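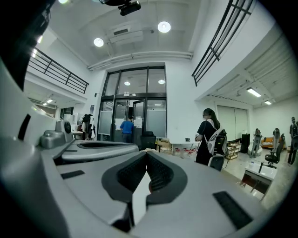 Amedeo Martinelli reckons I should stop moaning about calibration and let the planner sort it out, and that if the policy is any good it will "absorb" a bit of error in the camera mount. He wrote that under my last post and got more likes than the post did. Fine. Thread.

1/ I've been on the software side of hand-held gripper work since last September. My bit is the dull middle: recordings come in, poses get estimated, something comes out that a planner can use. I have read a lot of claims about that middle bit. I believe fewer of them than I used to.

2/ The claim is simple enough. A person moves a gripper with a camera on it, the software recovers where the gripper was at each moment, and you train on that. Every word of it is fine except "recovers".

3/ Big white room, white ceiling, white walls, glass doors at the back. Lovely to stand in. Now go and ask a visual tracker how it feels about white walls and glass. There's very little to hold on to, and what it does hold on to might be a ceiling light seen through a pane from the next room.

4/ And then people. A feature on someone's shirt is a perfectly good feature until they walk off with it. Most trackers throw these out. Most of the time. I'd like to see that second sentence in a README one day.

5/ Also the gripper's own body takes up a great slab of the view. You have to mask that. If the mask is a few pixels short, the tracker finds a nice stable edge that never moves and concludes, quite reasonably, that you haven't moved either.

6/ We run our stuff through Orlow, which is our own logging and replay tool, and compare against Kotatier, which is the pose package everyone in my replies keeps recommending. I've got nothing against Kotatier. I've got something against the tick it prints at the end.

7/ The tick means "the solver converged". It does not mean the path is right. I had a recording last month, green tick, tiny residual, and in replay the gripper went calmly through a table. Came back out the other side too. Very smooth.

8/ So I went through a batch by hand. 1,599 recordings, all ticked. I pulled 300 and watched every one in replay with the path drawn over the video. Took me far too long and I ate a lot of toast.

9/ 50 of the 300 had something I wouldn't want a robot to learn from. Drift, mostly. A few had a sudden jump where tracking dropped and picked up again somewhere else, and the smoothing had politely ironed it into a swoop.

10/ Noelia Palacios asked whether those 50 were all from the same session. No. They were a bit worse in the plain bright rooms, but I wouldn't put money on why. I didn't control for who was holding the thing or how fast they moved, so please don't quote me on room colour.

11/ Back to Amedeo. Would a policy absorb it? Some of it, yes. Small random error, plenty of data, it averages out, I'm happy. A camera mount that's turned by 2 degrees is wrong in the same direction every single time. Averaging gives you a very confident 2 degrees.

12/ Before anyone says it: yes, you can estimate the mount angle along with everything else. We tried. On recordings with lots of varied movement it settles nicely. On the ones where someone carries the gripper in a straight line and stops, it'll give you any angle you fancy.

13/ Someone's going to say Flemon fixes this. I've sat through the Flemon talk. The demo clips were all slow, all over a cluttered desk, and the slide with failures on it was up for as long as it takes to sneeze. Send me the numbers for a fast turn towards a blank wall and I'll read them with an open mind. A fairly open mind.

14/ What I've changed for now. The tick is gone from our tool. In its place there's a plot of how many features were in use over time, with the bad stretches in orange. Ugly, and two people have complained already.

15/ Anything with a gap gets split at the gap. No smoothing over it. We lose data that way, and the Urquijo planning branch grumbled because it wants long unbroken runs. It can want.

16/ And the body mask is now drawn per gripper, with a margin, and saved next to the recording. It used to be one file for all of them in a folder called "misc". I will not be taking questions on that.

17/ Has it made the planner better? Don't know yet. The retrained one isn't done and I'm not going to post a single nice run and call it a result. Ask me when there's a boring table with a column for failures.

18/ Amedeo has now replied that his policy copes with a bent mount "no problem". Amedeo, send me the logs. Raw ones please, before the smoothing.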